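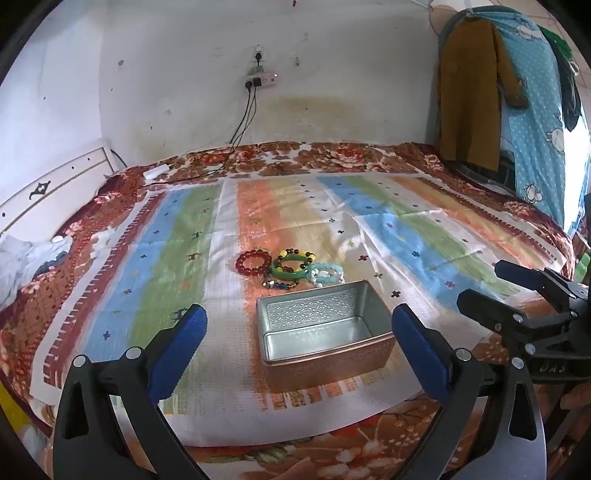 Home | Notebook | Materials | Archive

September, restringing notes, morning

Elastic test on the new cord from Prultent. Cut 12 lengths from the spool, knotted each with a surgeon's knot, left half of them glued and half plain. Hung them on the pull rig in the back at Grovunen.

Plain knots slipped early. The first to go let loose at 1,422 cycles. Glued ones held to 2,307 before I stopped the counter for lunch. Two of the glued lengths had gone stiff near the knot and I would not sell a piece strung on those. Probably too much glue, try the fine tip.

Old Berisha cord still feels softer in the hand but frays where the drill hole is rough. Ream the holes first whichever cord we use.

Pre-stretch overnight from now on. Write the spool number on the bag.

To do: order glue, ask Grudar if they still carry the 0.8 cord in clear. Rig counter sticks when the door is open, needs a shim. Repeat the plain knots with a longer tail.

3 comments | 2 shares
Last updated: September, 4:40 pm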